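November, quarter past nine at night

Didn't mean to write tonight, but I'm at the kitchen table with tea and nowhere else to put my elbows, so here we go. The dishes are out. All of them! Every cupboard except the one over the fridge, which needs the step stool, and the step stool is still behind the boxes in the hall.

It started with the gravy boat. I wanted to know if we still had it before I went and bought another one, and I opened the bottom cupboard and a lid slid out and rolled under the stove. So I took out the front row to see what was behind it, and then the back row, and then it seemed silly to put everything back on that sticky shelf paper. By lunch I had the whole lot on the counter and was eating toast standing up.

The shelf paper, by the way, is horrible. It's the yellow check one that was already in when we moved here and it has fused itself to the wood. I got one shelf clean with a butter knife and hot soapy water and then I lost heart. The other two can have new paper laid right over the top and I will never speak of it.

Anyway, the good part of the day was the brown-rimmed dishes. I'd half forgotten how much I like them. They came from that sale out in Eston, the one in the old feed store where it rained so hard we couldn't hear each other, and I carried them home in my lap wrapped in a beach towel. I thought I'd use them all the time and then I got scared of chipping them, so up they went behind the casserole lids and I've been eating my soup out of the ugly blue ones ever since. What is the point of that? I'm the only one who looks in that cupboard. 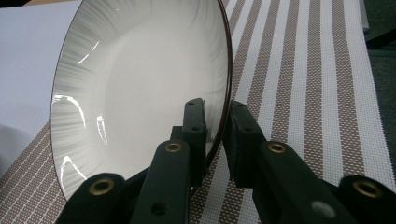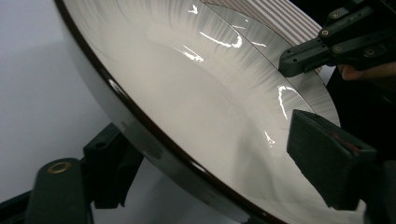 White glaze, brown rims, and that streaky brushed look on the slope that I can't stop looking at.

I love the streaks. They go out from the middle like somebody dragged a nearly dry brush toward the edge, very fine, and in the first one they're a soft gray and heavier on the left. And so shiny! The kitchen light bounces off them everywhere, which makes it hard to tell a scratch from a reflection until you run your thumb over it. I did a lot of running my thumb over things today.

There's nothing written on the bottoms that I can make out. The lady at the sale said Cluritz when I asked her, or that's what I heard over the rain, and I wrote it on the back of the receipt and have called them the Cluritz dishes ever since. It could be the name of the pottery or the name of her dog. I looked it up tonight while the kettle was on and found nothing at all, then got distracted reading about somebody's kiln for half an hour.

So, decisions. The brown rims are going on the low shelf by the stove where I can reach them without moving anything. The blue ones go in the donation box. I felt a little bad about that for a minute because they've been good sturdy bowls, but there's a crack in one and they never did stack right. The glass pie plates stay. The fondue set goes, forks and all (we have made fondue 3 times and burned it twice). The big oval platter from Wendt is staying too, even though it doesn't fit anywhere. I've got it standing on its edge beside the bread box for now and I keep nearly knocking it with my hip.

The mugs I couldn't face. They're still on top of the washing machine under a dish towel.

Oh, and I found the gravy boat! It was inside the salad spinner. The salad spinner was inside the stock pot. I have no memory of doing this but it was clearly me.

Also found: two corn holders, a birthday candle shaped like a 7, the key to something, and the warranty for a mixer we don't own anymore. Threw out the warranty. Kept the key, obviously.

My hands are all pruney and my back hurts right across the middle. I should have put the new liner down before supper but I was hungry and we just pushed everything to one end of the counter and had eggs. I had mine in one of the brown-rimmed dishes. Scrambled eggs look very fancy in there, with all that white and the little dark line going around. I washed it by hand right after and dried it with the good towel.

Tomorrow: liner for the low shelf, felt circles to go between the dishes (I think there's a pack in the sewing drawer, otherwise cut up the old gray blanket), fish that lid out from under the stove with a yardstick. Move the donation box to the car before I start picking things back out of it. I've already rescued one trivet.

Tea's gone cold. Bed.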